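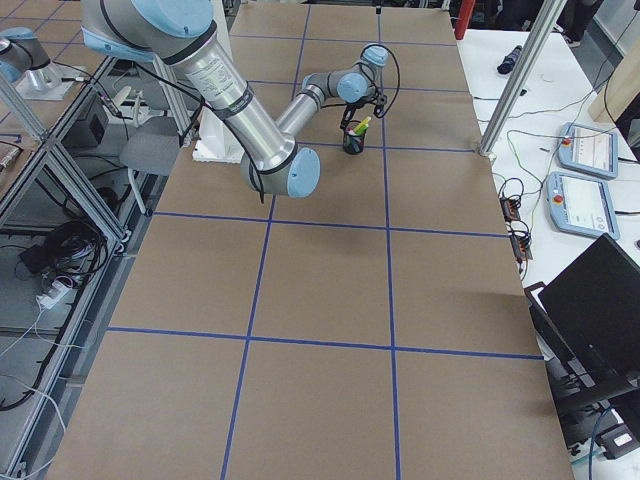
Sekico mesh pen cup: two months in

I bought the Sekico cup in November, mostly because my old mug kept tipping over every time I grabbed a pen (and I grab a lot of pens, I do the billing for a small tile shop and still mark everything up by hand). It was the cheapest thing in my cart. The Nudis organizer I wanted was out of stock, so this was supposed to hold me over until it came back. Well, I've stopped checking!

First, the good. It stays put. The bottom has some weight to it, and you can see from the side which pen you're reaching for. Dust falls right through, so cleaning is a quick rinse in the sink. I only keep 4 or 5 things in it now and that's plenty.

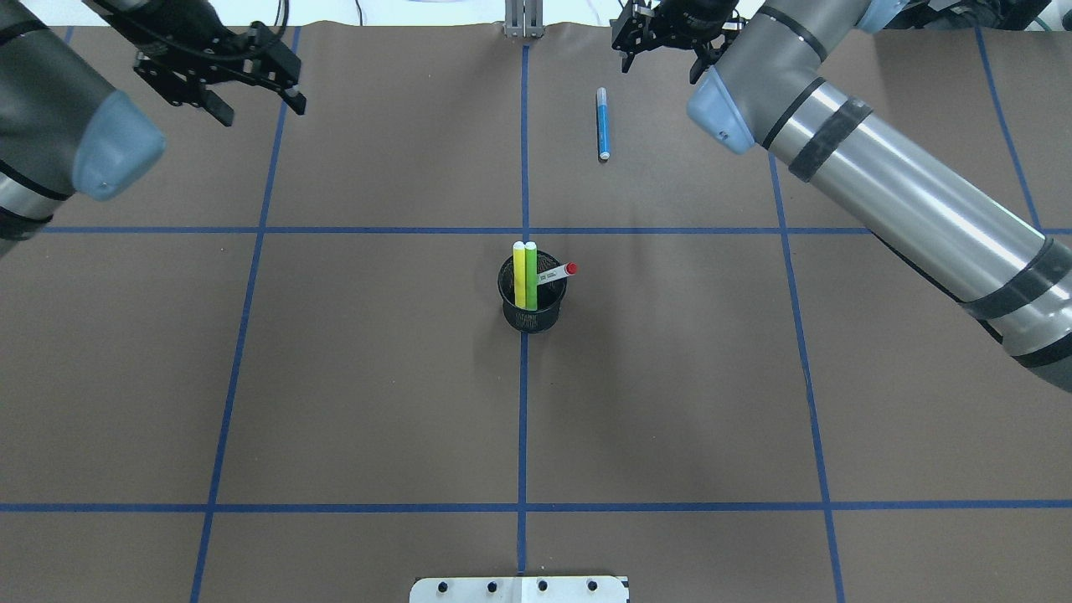
Black mesh cup with three markers in it, yellow highlighter on the left.

Now the gripes. Thin pencils poke their tips through the mesh and get stuck, and the rim was a little rough on mine until I went over it with a nail file. Shipping took forever too. My sister has the Skiritz one and hers came with a felt pad underneath, which I'm jealous of, but she paid almost double and it's so tall that her scissors disappear in it.

Would I buy it again? Yep, and I'm getting a second one for the kitchen counter, where the pens go to die.

Posted January 20, 2020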